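Learning to sleep in summer

6/17/22, by Illia Hnatiuk

Last night I was awake at two, and again at four, and at five the gulls began. So I am writing this with a big cup of tea and not very much brain. Please forgive the mistakes, there will be more than usual.

I wanted to write about sleep for a long time. In winter I have no opinions about it. I go to bed, I disappear, I come back when the phone rings. But from the first warm week of the year I become a person who thinks about sleep all day, like a hungry person thinks about soup. My flat in Rololthorpe is under the roof. The roof is dark, and all day it collects the sun, and in the evening it gives everything back to me.

When I moved in it was March and I was very pleased with the flat. The agent said it was "lovely and warm". I wrote this expression in my notebook as a good example of English. I did not understand then that it was also a warning.

In Tomitz, where I grew up, summer is much hotter than here, and still I remember sleeping well. The house had thick walls. My mother closed the shutters at nine in the morning and opened them when the street was in shadow, and between these hours we walked inside like fish in a dark pond. I thought it was terribly boring. I wanted to look out of the window! Now I have one big window with no shutters, only a thin white curtain, and I would pay good money for my mother to come and shut something.

So this is what I tried, in the order that I tried it.

First I bought a fan. It is called Tello and it cost 80 pounds, more than I ever paid for something that only moves air. On the lowest speed it is quiet. On the lowest speed it also does nothing. On the second speed it makes a small click each time it turns to the left, and after one hour I was lying there waiting for the click. I put folded paper under one foot of the fan and then the click was gone for two nights, and then it returned a little deeper. I still use it, but in the evening, before I go to bed, to push the warm air out of the window. For this work it is really good. You put it with its back to the room and its face to the street, and you feel a bit stupid, but the room changes.

Then I changed what I put on the bed. I had a soft thick thing over the mattress, some kind of foam, and it was wonderful in January. In June it holds you like warm bread dough. I took it off and I felt the difference the same night. Then I took off the duvet also, and kept only the empty cover of the duvet, with nothing inside. I recommend this to everybody. You still have something to pull over your shoulder (I can't sleep with nothing over my shoulder, I feel that somebody will tap me on it), but it weighs almost nothing.

After this I became interested in mats. I mean the kind of mat that you put over the mattress and lie on directly, made of bamboo or of some grass. I knew them only from films. A woman in my evening English class told us that her family puts them on all the beds when the summer starts and rolls them up again in autumn, and that the day of the change is a kind of small holiday for the children. I liked this very much. In Tomitz we had such a day too, but for carpets.

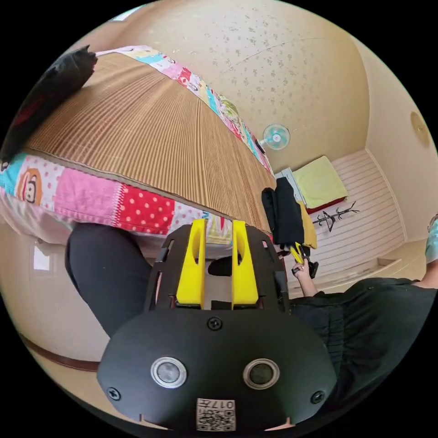

Woven mat on the bed, all thin strips.

I will tell you how it feels, since I could not find a good description when I was searching. When you lie down it is hard and smooth, and for one moment it is cool, like when you put your cheek on a table. Then this coolness goes away, but the heat doesn't collect as it does in cotton. Air can go along the strips. When you turn to the other side, you get the cool moment again. For me, who turns all night like a chicken on a stick, this is a great advantage.

The bad side is that your skin takes the pattern. I went to work with lines on my arm and a colleague asked me very kindly if I was all right. Also, if you have hair on your legs, the mat will sometimes take one hair as payment. You must wipe it with a damp cloth and leave it to dry well. The woman from my class said never in strong sun, only in shade, or it becomes easy to break. I did it once in strong sun before she told me, and nothing bad happened, but I think she is right and I was lucky.

There is a word in my language for the first cool hour after a hot day, and I looked for it in English and I didn't find it. "Dusk" is only about light. "The cool of the evening" is near, but it is five words and it sounds like a church song. If a reader knows a better one, please write to me. I asked in the bakery and they said "bedtime".
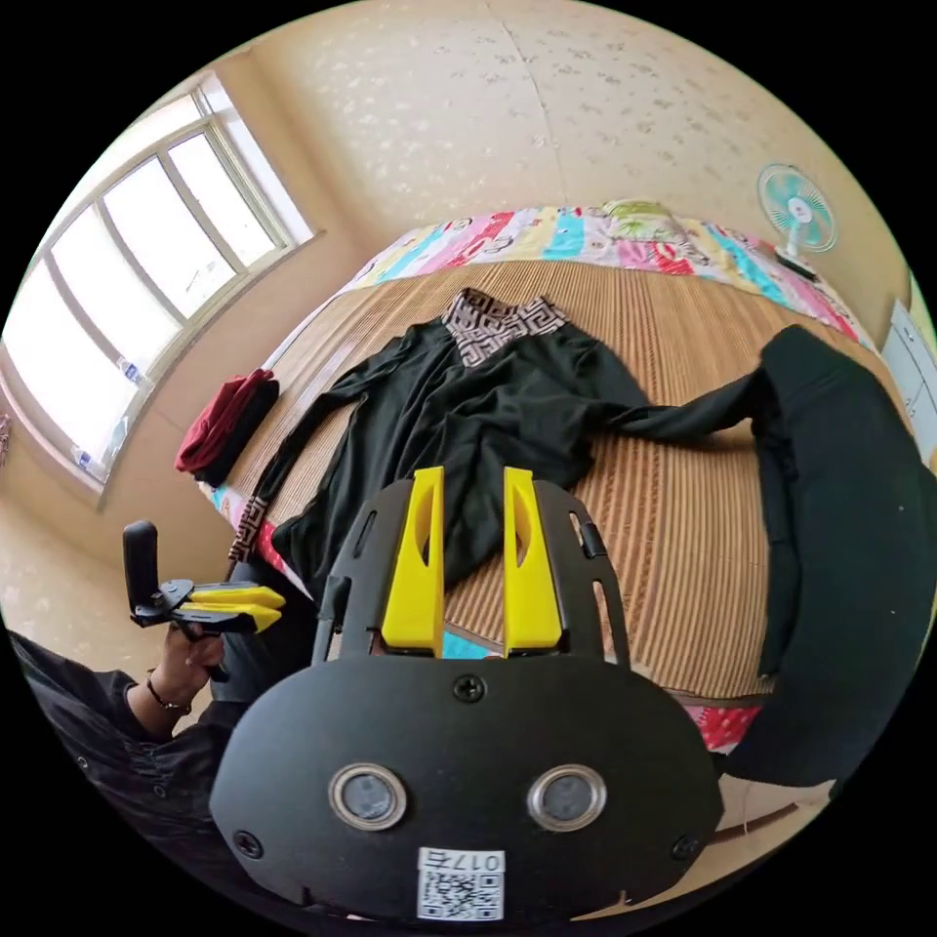

Clothes for the night are a more difficult question than I expected, and in my family we never agreed on it. My father slept in summer in a shirt with sleeves down to the hand, and he said that cloth drinks the sweat, and without cloth it only sits on you. My brother and I laughed at him and slept in almost nothing. Now I am nearly the age that he was then, and I see a dark long-sleeved shirt beside a bamboo mat with tan and brown stripes, as in the picture, and I think that perhaps this is exactly the correct combination, and that my father only needed the mat. I have done three nights with long sleeves now. The lines on the arms are gone, obviously. About the sweat I am still not sure, but I did not wake up sticky, and I used to wake up sticky.

The next thing was food and drink. I stopped having coffee after lunch, that is normal advice and everybody knows it. But I also stopped drinking very cold water before bed. I read somewhere that warm tea cools you better, and I didn't believe it, and I still do not completely believe it, but the making of the tea takes ten quiet minutes and this is maybe the real medicine. I buy one called Gunik from the shop near the bus station, it is mint and something else, maybe fennel. It smells like the cupboard of an old aunt. I drink it at the window with the light off and look at the people coming home.

The shower was a surprise for me. I always took it cold in hot weather, as cold as possible, with shouting. You feel like a hero for five minutes, then you lie down and your body is angry and makes even more heat. Now I take it a bit less than warm, and slow, and I don't dry myself very carefully. It is not so heroic.

And noise! If the window is open I have air and I have the street. If it is closed I have silence and the roof. For two summers I could not decide, and I got up many times in the night to change it, and this getting up was worse than the noise and worse than the heat. Now I decide before I lie down and then it is forbidden to change. Usually I choose open. The street in Rololthorpe is not so terrible, some taxis, one man who sings after the pub, always the same half of a song. The gulls are the real problem, and for gulls I have no method.

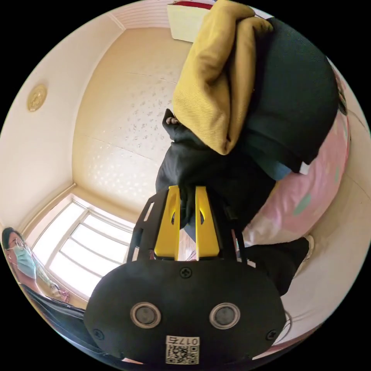
I keep a notebook about all this, and I know how that sounds. Each night has one line: the hour I went to bed, window open or closed, what was on the bed, how many times I woke, and one word for the morning. At first I wrote dates, but I never look for a night by its date, so I changed to numbers. I give them three digits from the beginning, with a zero in front where it is needed, like the 017 on the little white label in the photo. The zero has something hopeful in it, it says that there is still a lot of space. Last night was number 317, so I don't need zeros any more, and the word for the morning was "gulls".

When I read the notebook from the start, the thing I notice is how bad I am at guessing. There are nights when I did everything properly, the fan, the tea, the sleeves, and I woke five times. And there is a night when I came late from a birthday with a lot of cake in me, fell on the bed in my clothes, window closed by mistake, and slept until eight. The word for that morning is "???".

My mother, on the phone, says that the problem is that I think about it. She is surely right, she has been right about this kind of thing since I was small, but it is not very useful advice at two in the night. She also says to hang a wet sheet in the window. I tried it yesterday for the first time. It dripped on the floor and on one library book, and I had to go and apologise to the library this morning. They were nice about it, and the lady there told me she puts her pillowcase in the fridge.

So tonight it will be the pillowcase. I must first make some room next to the cheese.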